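Facilities helpdesk, Gündoğdu site
Ticket: Staff running out of things to do while the cell runs
Status: Open (reopened twice)
Last updated: December, 16:10

Raised by: Birsen Avcı, shift lead, packing

Category chosen: "Equipment fault". There was no category for what I wanted to report and the form won't let you leave it blank.

Problem as first reported

Since the Nirnari arm took over sorting the small cartons, it stops up to 70 times a shift and asks for a person. It doesn't say which person. It plays two notes and waits, and everyone within earshot looks at everyone else. Before the arm we had four people sorting and they were busy. Now we have two people who are mostly not busy but can't go anywhere, and they are more tired at the end of it than the four were.

Tried so far

1. Restarted the controller. The arm came back cheerful and stopped again on the next carton with a creased label.

2. Cleaned the sensor, as advised. It was clean already. It is now very clean.

3. Rang Widano support. They asked whether the cartons could be "presented more consistently". I said the cartons come from Welitz and I would pass it on. Passed it on. Welitz asked whether the robot could be less fussy.

4. Changed the confidence setting from the factory value to the one in the manual's appendix. Stops went down. Wrong cartons in the wrong cages went up, and the night shift had 300 of them to put right by hand. Changed it back. Sorry, night shift.

5. Turned the alert volume down. People then started watching the arm in case they missed it, so turned it up again.

Reply from IT

Arm is operating within specification. Closing.

Reopened by B.A.

I don't doubt it. The people aren't, and they don't have a specification.

What has changed on the floor, as far as I can tell: the job used to be lifting and reading labels, and you could talk while you did it. Now it is waiting, then being quick, then waiting. Conversations get cut in half by two notes. The pair on duty never take a proper break, they take a lot of very small ones, none of which they would call a break. Most of the small ones go on water. 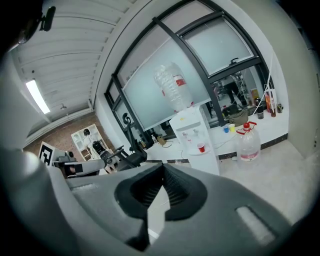
So my request, which I should probably have put at the top, is for a rota. One person answers the arm for an hour and the other is properly free to do something else, preferably away from the noise. Swap on the hour. I'd also like the stops held and shown in a queue where they can wait a few minutes, instead of each one being treated as a small fire. Widano say the queue screen exists and is a paid extra.

Reply from IT

A rota is not an IT item. Queue screen quote requested. Category can't be changed once submitted, so this stays as an equipment fault.

B.A.: Fine by me. Started the rota on my own say-so. Leave the ticket open until the quote arrives.

Comments

nightcage: Apology accepted. Please don't touch the appendix again.

Packing 2: Rota is better. I read half a book chapter yesterday and then felt guilty about it.

D-line: Can we choose the two notes? I hear them when I reverse the car.

Related tickets

Alert tone same as the kettle timer
Welitz cartons: creased labels, ongoing
Arm waves when idle, please advise
Request for new ticket category (closed, wrong category)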